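Dusance Bench Kit – Set-up Guide
Section 4: Overhead arm, first run in the simulator

Do this before you power the real arm. Takes a while to load first time, leave it.

1. Open the Denonico viewer. Pick "Overhead mount" from the list. Not "Side mount", the joint limits are different.
2. Load the table layout. Default is the mixed household set, fine for a first go.
3. Press Home. Wait for the green tick before touching anything else.
4. Check gripper points down at the tabletop and is well clear of the objects. If not, go back to step 2 and reload.

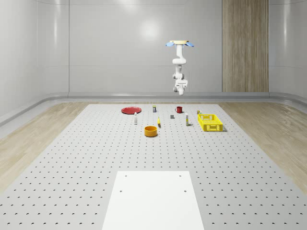 Fig. 4-1. Arm hanging from the round mount, gripper above the table, objects set out at the far end.

5. Choose a target. Start with the red mug or the bowl. Leave the yellow basket till later, it's the biggest thing on there and the default grip width wont suit it.
6. Set speed to 100 mm/s. Max is 200 in this mode.
7. Press Run. Hand near Stop, get in the habit now.
8. Save the log. Name it with your bench number.

NOTE: Logs over 3,000 lines get split. Normal. Keep all the parts togther.

NOTE: Objects can be dragged about between runs. Not during.

CAUTION: A clean run in the viewer does not clear the real arm. Do the guard and cable checks in Section 5 first. Every time.

Stuck on step 3? Restart the viewer once, then ring Shayne Trevaskis at the Brulbridge office.

Revised 25 May 2025, L. Rutherford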